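Tristitbridge kitchen refit - progress report, December

We have spent 937 of the 1364 set aside for surfaces and storage, and I am not convinced we have that much to show for it. Barros finished the worktops on Thursday. They look fine, but their claim that plain white will "cut cleaning time in half" is a sales line, and I would not repeat it to the board until Mi-kyung Tak has run a full month of her cleaning log.

The shelving is a different story. Datis now wants another 332 for brackets I thought were in the first quote - I have asked for that quote in writing again. Until it arrives, the dry goods stay in their boxes.

I would hold the last payment until both points are settled.
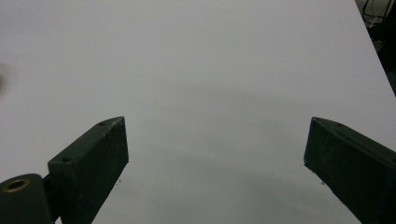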